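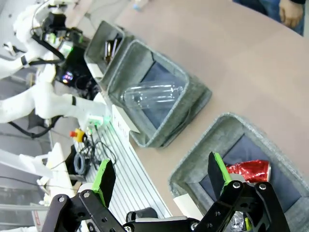 Community Help > Ladthorpe > Waste and Recycling > Sorting at home

Posted in September by Tuva Lundgren
2 min read

Felt bins for sorting recycling — do they hold up?

We want to sort our recycling indoors before it goes out to the kerb. I like the soft grey felt storage bins and would put three in a row on the utility room table, for plastic bottles, cans and everything else. My worry is the dregs. There are five of us in the house and not everyone rinses. Does felt start to smell, and how do you label it? Sticky labels fell off the one I tried.

Heino Sepp
We have used felt ones for 12 months. They do smell if cans go in with anything left in them. Rinse the cans, stand them upside down on the drainer overnight, then put them in. I line the can bin with a carrier bag and leave the bottle bin without one. Felt marks easily, so sponge it with cold water and a bit of washing-up liquid and let it dry away from the radiator. Ours lost its shape after a hot wash.
For labels, use a paper tag on a safety pin, or a folded card stood in front of each bin. The cards get knocked over but they are quick to change. Write what goes in as well as the name of the bin — "cans, rinsed" worked better with our children than "metal".

Saulius Butkienė
just get plastic tubs, 6 for the price of one felt one

Beverley Entwistle
I'd keep the felt if you like it. Put the bottle bin nearest the door, as it fills first. Take the air out of the bottles and put the lids back on, but leave the cans uncrushed until you have read the Ladthorpe collection leaflet. Mine says no crushed cans and my sister's street got a different one.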